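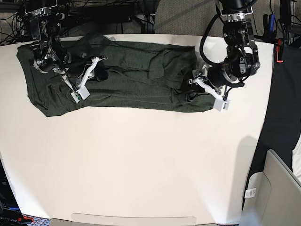
Two Fingers or Three? Comparing Grippers for Folding Clothes

Posted in: Student Work / Robotics / Final Reports

July – by the Ezeani folding team

Our project started with a simple wish: we wanted a two-armed robot to fold a shirt neatly enough that you would put it in a drawer without fixing it first. The arms could already reach and lift. What kept going wrong was the last inch, where plastic meets cloth, so we spent the term on that inch and loved it.

We tested two gripper designs. The first, which we call Ridon, is a parallel gripper with flat white fingers that close straight toward each other. The second, Grendosov, has three shorter rubber-tipped fingers that curl inward. We printed the parts for both in the Ezeani workshop and drove them with the same controller software, Irkard, so that the hand was the only thing we changed between runs.

What we asked the robot to do

Each run began with one long-sleeved shirt laid out flat on the white table. The robot had to fold both sleeves in, fold the body lengthwise into a strip, and then fold the strip from the ends. One of us steered the arms by hand through the leader controls while another wrote notes. We did 5 runs with each gripper and gave every finished fold a score out of 8. Two points went to each of four things: sleeves tucked in, edges lined up, no big wrinkles, and nothing dropped on the way.

We picked a dark green shirt after a bad first week with a white one. On a white table we kept losing track of the hem in the camera view, and half our mistakes were just us grabbing at shadows. The green shirt fixed that overnight. If you try this, change your shirt before you change your robot!

Results

Ridon won, with an average score of 5 against 2 for Grendosov. We had expected the opposite. Three fingers seemed closer to a hand, and Grendosov really is lovely to watch when it picks up a ball or a cup. Cloth is different. To get hold of a flat shirt you need to slide something thin along the table, catch one edge, and close without pushing the rest of the fabric away. Grendosov's curled fingers scooped up a fistful every time, and the strip came out lumpy.

Ridon's fingers could come in at a low angle and pinch a single layer on most tries. They could also press down and hold, and this turned out to be our favorite trick of the whole term. One arm pins the cloth near one end while the other pulls the far end straight. We never planned it. Whoever was driving started doing it around the third run and the rest of us copied it right away.

Ridon has its problems too. The fingertips are blocky, and when they sit half on the fabric and half on the bare table they catch as you drag them. Sleeves were the hardest part by far. A sleeve that has been folded over likes to stand up in a little ridge along the top edge, and patting it flat with a stiff finger often just moved the ridge somewhere else. We lost more points on sleeves than on anything else.

Notes on the controller

Irkard was easy to learn, and switching grippers meant editing one settings file. The delay between moving the leader and seeing the arm follow was small enough to forget about, except in fine pinches, where we all learned to slow down. We would like a button that locks one arm in place, so the driver can rest that hand while the other arm works.

Cables need a mention. The thin ones running down to the gripper have to be long enough for the wrist to turn all the way, but every bit of slack becomes a loop that can brush the cloth. We redid ours more than once – leave yourself a full afternoon.

What we would try next

A thinner fingertip comes first, with a rounded front edge so it slides from table to fabric without catching. We also want to test heavier cloth, like a towel or a hoodie, and see if Grendosov does better when there is more to hold. Ten runs on one shirt is a small test and we know it. The part files and our score sheets are in the Ezeani shared folder for next year's group.

Last updated: July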